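Pre-session check, carton folding station - Kondville room
Before each block of 200 demos. Tick or comment, dont leave blank.

1. E-stop in reach of operator's left hand - OK
2. Finger screws snug, both sides - OK, quarter turn on one
3. Ridges on fingers clean, no cardboard fluff - wiped down, needs doing more often
4. Wrist camera lens clean, feed live - OK
5. Mat flat, edges not lifting - OK
6. Floor clear between table and benches - OK. Floor gets slippery, proper shoes please
7. Exit door not blocked - OK

Comments
Folding task only this block. Box starts part-made, gripper open over it, operator waits for the beep before moving. If the flap springs back let it go and record the recovery, we want those. Brendel's last set had hardly any and the model just froze when a tab slipped.

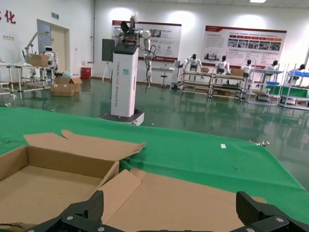 Swap the carton after 5 folds, sooner if the crease goes soft. Tired cardboard behaves diffrently and it muddies the set. Gratska cartons only, the Barros ones are a heavier board - keep them for the next task.

8. Break every 40 minutes - missed one this morning, please dont
9. Failed runs tagged, not deleted - 3 untagged, fixed
10. Cables clear of arm travel - OK, recheck after lunch
11. Disk space - low, clear before the afternoon block

Hands out of the work area until arm is parked. Still seeing people reach in to straighten the box. Re-do the check if anyone moves the table.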